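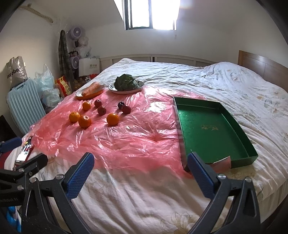 Date: 21 September 2018
From: Crisanto Macaraeg
Subject: Re: Council tax on empty homes, which figures?

Eugeniusz Jakubowski wrote:
> Does anyone have the number of long-term empties for Flerkau ward?
> The leaflet says 887 but I can't find that in the council papers.
> Also, has the premium been agreed yet or is it still out for
> comment? I'd like to write to our councillors before they vote.

Hi Eugeniusz and all,

Yes, found it! The 887 is for the whole borough, and it's tucked away in appendix 2 of the finance report. Flerkau on its own has 29, and 22 of those have been empty for more than two years, so they're the ones that would pay the higher rate. Whoever did the leaflet mixed up the two columns (easily done, the table is a horror).

Nothing has been agreed yet. It goes to full council in October, so there's still time to write, and please do! I went along to the last meeting and was really cheered by how many councillors from both sides had read the letters. Cllr Woldemariam even quoted one from Jasus Road about the boarded-up terrace.

What I'd love to see is the extra money kept for repair grants. The paper leaves that open, so it's well worth a line in your letter. Happy to read a draft if you want another pair of eyes on it.

Crisanto

--
Clustier Residents' list
To leave, send a blank message with "unsubscribe" as the subject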